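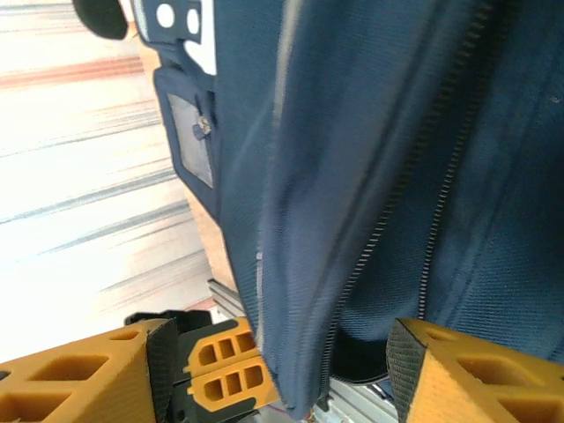 A navy bag with a long black zip down the front.

About Us

By Albane Chevalier
Updated July
4 min read

Hello, and welcome to Fudero! If you've landed here you probably came looking for an episode guide, or you wanted to know whether a certain character is really dead (we get a lot of those). Either way, make yourself at home. I'm Albane, I started this site, and I still write most of the recaps of anything involving a courtroom, a lighthouse or a missing sister.

Fudero is a television site for people who like serial drama and like to talk about it afterwards. We cover new series, long-running ones and a fair number of old ones that never got the audience they deserved. We don't do celebrity gossip. Who an actor had lunch with is their own business, and I'd much sooner spend my evening arguing about why the second half of a season went wobbly.

It began as a newsletter. I was recapping a drama called Kiven for my cousin, who worked nights and could never catch it, and she forwarded it to the people on her ward, and they forwarded it to other people, and by the end of the first season I was writing to 573 readers, most of whom had strong opinions about the harbour master. They wrote back at enormous length! I started pasting the best replies in at the bottom, then I needed somewhere to keep it all, and that was the website. The old Kiven recaps are still up. They are far too long and I got one of the brothers' names wrong for three episodes, but I've left them as they were.

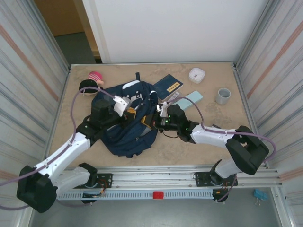 The recaps are still the heart of the place. Whoever has the episode watches it twice, once straight through like anybody else and once with a notebook, and we try to get the piece up by 9 the next morning so you can read it with your breakfast. I'm a terror for props on that second viewing. Give me a backpack on a table, like the one under the two robot arms in the photo, and I'll want to know who packed it and whether we'll see it again before the finale. In Andell it took the writers two whole seasons to open a suitcase, and I wrote a paragraph on it nearly every week. Readers were very patient with me.

There are five of us now. Ginette Besson looks after the theories section, where readers send in their guesses about what's coming. She was a school librarian for years and she files everything, so if you predicted the wedding in Sisay back when it was only a rumour, she can find the message and prove it. Corentin Fleury does our period drama coverage and is a stickler for dates. He once held back a review for a whole afternoon because a story set in 1826 had the wrong sort of envelope in it. Léonie Bouvier edits us all, takes out my exclamation marks (she missed a few on this page) and writes the Sunday-supper-sort-of-thing column about comfort viewing, which is far and away our most popular feature. Nneka Usman joined us last, after sending in such a good letter disagreeing with my Andell review that I asked her to do the next one. We still disagree about Andell.

A word about spoilers, as it's the thing we're asked about most. Headlines never give away a death, a return or a culprit. The first two paragraphs of any recap are safe, and after that you're on your own. Theories are marked as theories, and if an actor has hinted at something in an interview we'll tell you that it's a hint and put it below the line. Comments are open on everything, but please don't post what happens in episode six under the recap of episode two. Ginette takes those down and she does it quickly.

We pay for the site through memberships and a small number of adverts. Members get the newsletter a bit early and can join our watch-along chats, which are very silly and usually run over. We passed 1000 members during the last run of Sisay and I made a cake, and Corentin ate a good deal of it. Sometimes we're sent episodes ahead of broadcast. When that happens we say so in the review, and the people who send them don't get to read it first.

If you'd like to write for us, please do get in touch. We're always after people who love a show that we've been ignoring, and you don't need any experience. Send a few paragraphs on one episode of anything you like, tell us what worked and what drove you up the wall, and Léonie will get back to you. She's slow in July when she's away, but she reads every one. Corrections go to Corentin, who enjoys them. For anything else use the contact form and it'll come to me, most likely while I'm halfway through an episode, so give me until the credits.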